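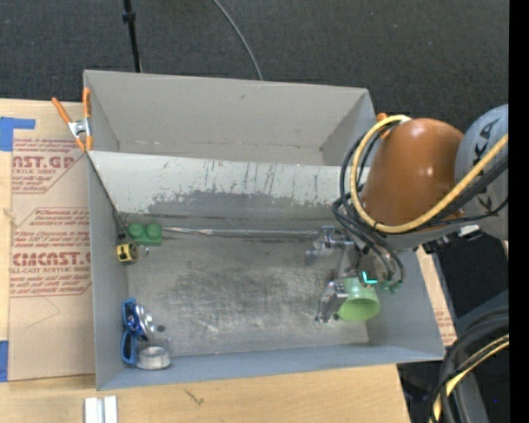 The Worngate Sorting Bin, Seen Up Close

I was asked to put together a gallery page on the big grey bin, and I agreed on condition that I could write my own captions. Settimio Guerra thinks it is the best thing to come out of the Amville workshop in years. I have my doubts, and most of them start with the phrase "two-part storage", which the leaflet manages to use on both sides.

The picture at the top of the page shows it on the wooden table. Captions follow, in no great order.

The back compartment
Empty. I am told it is for "items awaiting a decision". In my house that would be all of them.

The sloping panel
Supposed to guide small things down to the floor of the bin. It has dark scratches along the pale band at the top, and lower down the surface has worn to a darker patch that is flaking at the edges. The leaflet says the finish is good for 1,000 uses. I would like to know who did the counting, and whether they looked at it afterwards.

The floor
Metallic grey, scuffed and smudged. Settimio calls this character. I notice he doesn't say it about his own kitchen worktop.

The clamps
A spring clamp with orange handles grips the upper left edge, and there is the orange tip of another over on the right. They are decent clamps. Whether a bin at this price ought to have clamps on it is a question I have put to Worngate in writing.

The green block
A toy building block, two round studs on top, sitting in the corner of the floor. Every household has one of these and it never belongs to any set you still own. Sorting it will not change that.

The tape measure
Yellow and black, small, over by the left wall. The one thing in there I would use this week, so I would keep it in a drawer.

The ring
Small and silver, next to the tape measure. If there is a good argument against keeping little things in a large grey bin, this is it.

Price when I last asked: 639, or 507 without the leaflet's "starter advice". Take the second.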